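[Atuvau-list] Re: Walley album charting – what counts as a sale?

Posted in March, 9:42 pm
By a list member

Filed under: Charts & Sales, Album Talk

Print this message | E-mail this to a friend
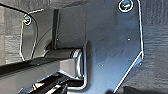 Hi all,

Okay, I've been reading this thread on my lunch breaks all week and I can't sit on my hands any longer. Quoting the bit I wanted to get at:

> I don't see why everyone is so excited about Walley getting to number 30.
> It was in and out in a week. Half of that was people buying the cassette AND
> the vinyl AND the download, so it's the same fans counted three times. When
> I was buying records you bought one copy and if it charted, it charted
> because people liked it. Has anyone even heard one of these songs on the
> radio? I haven't. I'll still take the first two albums over this one.

First off, I love the first two albums too, so please don't think I'm coming after you! But I have to stick up for the number 30 a little bit.

People have always bought more than one copy. I had the 12-inch of "Plolodcombe" and the 7-inch of "Plolodcombe" and then the CD single when it came out with the live tracks on it, and I was a teenager with a paper route. The only thing that's different now is that they sell you all of it on the same day from the same web page. I did buy the cassette this time, guilty as charged, and I don't own anything that plays a cassette. (My car did, but I sold the car.) So yes, you can put me down as one of your triple counters, except I skipped the download because the vinyl came with one.

The in-and-out-in-a-week thing is true and I won't argue it. That's how it goes for pretty much every band this size now. Everybody who cares has preordered, the preorders all land in week one, and then in week two you're up against the big streaming acts who never really leave. I don't think it says much about whether the songs are any good. The debut never charted at all and half of this list would carry it out of a burning building.

Now, the radio. I did hear "Abera" on the radio, once, at the dentist, and I was so surprised I tried to say something with the suction thing in my mouth. It was the edit, with the long intro chopped off, and it sounded kind of naked without it. Has anybody got that edit on anything? I can't find it on the streaming services, and it isn't on the cassette either. If it was a promo-only thing I'd love to know.

Somebody upthread asked how many of the clear vinyl were made. The sticker on mine says 2,000 and mine is number 907, hand numbered on the back in silver pen. I've seen people online saying it was 800, but I think they're mixing it up with the signed ones from the tour, which were black vinyl and had the different inner sleeve. If you have one of those, could you check whether side two has the run-out message? Mine has nothing there and I feel a little cheated.

Where I do agree with you is the running order. I don't get why you'd put the two slowest songs back to back right in the middle. I've been playing it with side two first and it's a much better record that way – you get the loud one straight off and then the slow pair comes in late, when you're ready to sit down. Try it before you give up on it! My husband, who can't stand Walley and usually leaves the room, stayed for all of side two and asked me what it was. He then said it sounded like three other bands, but I'm taking what I can get.

I also think the drums are mixed too low, especially on the headphones. On the kitchen speaker it's fine. Has anyone compared the vinyl and the download on something decent? My ears are not what they were and I'd trust somebody else's.

Couple of other things while I'm here:

The lyric page on the fan site still has the second verse of "Abera" wrong. It's "leave the porch light," I'm sure of it, and it's been "leave the port side" since the day it went up. I e-mailed them and got a bounce. If whoever runs it is on this list, hello, please fix your mailbox.

I have a spare poster from the preorder (they sent me two, both with a crease across the corner from the tube). Free to anyone who'll cover the postage, just write to me off list so we don't clog everybody's inbox.

And is anybody going to the Plolodcombe show? I've got a ticket and a ride there, but so far no ride home, and the last train is at 10:50, which means missing the encore. I'll chip in for gas and I promise not to talk about chart positions the whole way.

Going to go flip the record over now.

Print this message | E-mail this to a friend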